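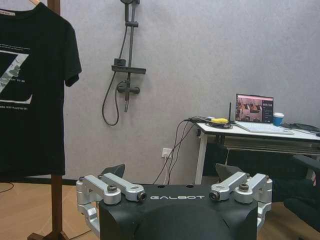 Subject: Re: Perneo 3 drops list mail after relay change
Date: October 15, 2023
List: correa-mailops

Confirmed on our side at Trarndale. The bounces are a greylisting problem and have no connection to the new certificate.

An earlier message to the list said:
> After moving the outbound relay to Cikberg we see deferred
> mail for up to 21 subscribers per digest. Code is 451. The
> queue retries, then gives up. Certificate was replaced the
> same day. Has anyone seen this with Perneo 3?

Perneo 3 retries a deferred message after 900 seconds, but it picks a sending address from the pool each time. The Cikberg pool has 8 addresses. A receiving server that greylists on the full address treats every retry as a first contact and defers it again. Servers that greylist on the network prefix accept the second attempt, so only part of the list is affected.

Two settings need to change. In the relay section, set the pool mode to "sticky" so that a queued message keeps its address until it is delivered or expires. Then raise the queue lifetime. The default was shortened in the June release and the change log mentions it only under packaging.

Restart the queue runner afterwards. A reload does not pick up the pool mode.

Messages already in the queue keep the old behavior. Flush them by hand or let them expire and resend the digest.

I have not tested this with the pool split over two sites. If yours is, please post the deferral lines from the log with the recipient part removed.

--
Trarndale mail operations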